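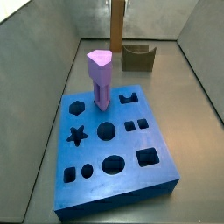 Sorting out the toy library at Birmont, and the shape sorters are up today. I'll post as I go, mostly for the people who asked how we decide what stays on the shelf. The first one is the big blue slab. It's got a star, a hexagon, circles in more than one size, and an arch with a curved notch in it that always gets people. The top has faint scuffs, mostly towards the front on the right-hand side. Scuffs don't bother me. I don't mark a toy down for them.

What I do mark down for is missing pieces. A sorter with an empty hole and nothing to fill it gets handed back within the week, usually with a note. Kids notice straight away. Parents notice later, on the floor, looking under the couch.

The catalogue is up to 729 items now, 32 of them puzzles or sorters. That's more than we have room for. The shelf in the front room holds the lot if you stack them, but nobody can get at the bottom ones, so they don't get borrowed.

The rule I use for sorters: every piece goes in its own hole without forcing, and every piece comes back out again. The second half matters more than you'd think. A tight piece that a three-year-old can't get out is a toy that works once and then sits in the corner.

Some of the older ones from Furnival have swelled a bit over the years. The pieces went in fine when they were new. Now the square needs a shove from an adult. I've put those aside to sand.

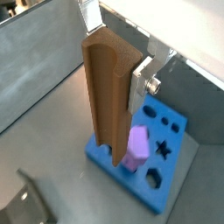
Next thing is whether a piece goes in the wrong hole. Small circle into the large circle is fine – kids work that out and it's part of the fun. Small square dropping into the big round hole is fine too. Anything that gets wedged on an angle is not fine, and I'll pull that piece until I can find a better one.

I had a message asking whether foam or timber is better. Depends who's borrowing. Foam is quiet on a hard floor and doesn't hurt when it's thrown. It also gets chewed, so I check the corners of every foam piece when it comes in. Timber lasts longer and weighs more. We lend both and they go out in fairly even numbers.

Cleaning: warm water, a drop of dish soap, a soft cloth. Foam dries upside down on a rack overnight so water doesn't sit in the holes. Don't put it on the heater. We lost a nice Dunasell alphabet tray that way in January last year, it curled up at both ends and never went flat.

Labels go on the underside, never on the top. Kids pick at anything on the top. I write the catalogue number and how many pieces there should be, then cover it with clear tape.
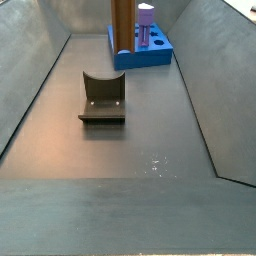
Arvo Keskinen has asked if he can have any odd pieces that don't belong to a set. Yes, Arvo, there's a tub of them. He uses them for colour matching with the little ones on the mat and doesn't care what they came from. Come by and take what you like, just leave me the cylinders until I've checked them against the Plimetberg set.

On that – if you borrowed the Plimetberg stacking set before Christmas, please look behind your couch. It's short 2 pieces and I'd rather have them back than retire it. No fine, just drop them in the return slot.

Replacing a full sorter isn't cheap. The last quote I got was $115 with postage for one, so I would sooner spend an afternoon sanding and matching than order new. If anyone has a bandsaw and some spare pine, I can trace the shapes for you.

Everything checked so far goes back out on 22 Jan 2019. The sanding pile will take longer. Sorters are a two-week loan as usual, and you can renew once if there's no one waiting.

Puzzles with knobs are next. I'll start a new thread for those, this one's long enough.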